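The long straight road to Stadelel

Nov 16, 2019
4 min read
Print | E-mail
191 shares | 5 comments

The road from Wavard to Stadelel has two lanes, a painted edge and very few bends. People who live at either end treat it as a chore. I have driven it in most months of the year and have come to like it, mainly for the sky.

The land is flat, so the weather takes up a lot of the view. On a cloudy day you can watch the grey and the white pile up over the trees for miles before you get anywhere near them. The ground beside the road is grass and scrub, and it goes dry and yellow easily. Trees grow in clumps with long gaps between.
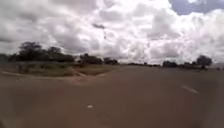

I usually leave Wavard after breakfast with a full tank. The last fuel is at the Lazarević garage, which also sells rolls, tea and screenwash, and after that there is nothing until the turning for Stuvgate. The garage shuts early on Sundays. In February it sometimes doesn't open at all, so ring first if you are counting on it.

Before it was resurfaced this was a slow drive. The old surface had sunk at the sides and lorries kept to the middle. The new one is quiet under the tyres and drains well, and local drivers say they save a good part of an hour. What they do complain about is the sameness. On a road this straight it is easy to let your speed creep up, and hard to judge how far off an oncoming car is when you want to overtake.

Keep left, hold a steady speed and look well ahead. Crosswinds are worst on the open stretches, and you will notice them most as you come out from behind a group of trees. Motorcyclists should take extra care there.

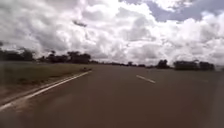

Can you stop on the verge to take photographs?

It is better to wait for the lay-by at the Stuvgate turning. The grass may look firm, but it goes soft after rain and a car can sink in it quickly.

From Stuvgate the road carries on to Stadelel, where there is free parking behind the market hall and a café that serves soup until three.

5 comments | Share | Print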